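Unit 4. Heat Flow Through Surfaces in Contact

Course notes, Materials in the Home and Workshop
Instructor: Beatriz Tavares
Lab sections: Loredana Serra

4.1 Scope

Unit 3 treated conduction inside a single slab with fixed temperatures on both faces. Unit 4 covers two bodies brought into contact at different starting temperatures. The main result is the contact temperature formula. You will need it for Problem Set 4 and for the January lab.

4.2 Effusivity

Three properties of a material matter here: conductivity k, density rho, and specific heat c. Diffusivity, k/(rho c), sets how fast a temperature change spreads inside the body. Effusivity, the square root of (k rho c), sets how strongly the body pulls heat across a shared face. Students mix these up every year. Write the units next to each one until the habit sticks.

Effusivity has units of W s^0.5 per m^2 K. Typical values used in this course:

Softwood, across the grain: 275
Hardwood: 400 to 600
Glass: 1,500
Marble: 2,500
Aluminum: 24,000

Values for wood shift with moisture content and grain direction. Use the table for homework and your own measured values for lab reports.

4.3 Contact temperature

Let body 1 have effusivity e1 and starting temperature T1, and body 2 have e2 and T2. If both are thick enough to be treated as semi-infinite, the shared face goes at once to

Tc = (e1 T1 + e2 T2) / (e1 + e2)

and stays there until the heat wave reaches the far side of either body. The result is a weighted average. The body with the larger effusivity wins.

Worked case. Skin has an effusivity near 1,100 and a surface temperature of 33 C. The room and everything in it is at 20 C.

Touching softwood: Tc = (1,100 x 33 + 275 x 20) / 1,375 = 30.4 C
Touching marble: Tc = (1,100 x 33 + 2,500 x 20) / 3,600 = 24.0 C

Both slabs read 20 C on a thermometer. The gap of 6.4 degrees at the skin is what a person reports as "cold stone."

4.4 Limits of the model

The semi-infinite assumption holds while the contact time is short compared with L^2 / alpha, where L is the thickness and alpha the diffusivity. For a thin veneer over another material, the formula applies only to the first moments of contact.

Surface roughness adds a contact resistance that the formula leaves out. Trapped air lowers the heat flow, so a rough or textured face feels warmer than the table predicts. A thin item set down on a counter, such as a plate, touches over only part of its base and must be treated as two surfaces with a gap.

A surface where wood runs up against marble puts two of the tabulated materials side by side at one room temperature.

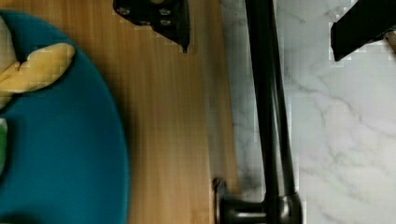

4.5 Lab preparation

Read sections 4.2 and 4.3 before the session. Bring a calculator. The Testen probe logs one reading per second; record for 60 seconds per sample and discard the first 11 readings.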